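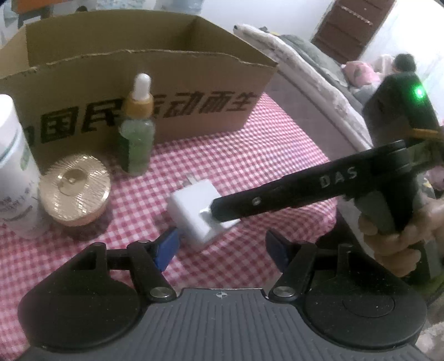
Odair Bragança
Colunista de casa e costumes

Comprei uma toalha xadrez vermelha e branca e minha cunhada perguntou se eu ia abrir uma cantina. Ri, claro, mas fiquei pensando nisso a semana inteira. Quando foi que a gente começou a ter vergonha de toalha de mesa?

Reparem nas casas de hoje: mesa nua, um jogo americano cinza para cada um e olhe lá. Dizem que é prático. Prático para quem? Eu passo mais tempo esfregando marca de copo na madeira do que passava jogando toalha na máquina (e a máquina, coitada, nunca reclamou!).

Minha amiga Gisela defende a mesa pelada com unhas e dentes. Na casa dela, em Cotport, vi um tampo que custou uma fortuna e que precisa de óleo a cada 6 meses. Ninguém pode apoiar uma panela ali. Almocei com medo, gente, com os cotovelos no ar.

Toalha perdoa. Caiu molho, caiu vinho, a criança derrubou o suco, paciência, segunda-feira ela vai para o varal. E tem outra coisa: mesa coberta puxa conversa, as pessoas demoram mais, pedem outro café, cortam mais um pedacinho de bolo sem precisar de convite.

A minha foi barata, comprada na feira de julho, e já ganhou uma mancha de beterraba que não sai por nada. Vou pôr a fruteira em cima e pronto.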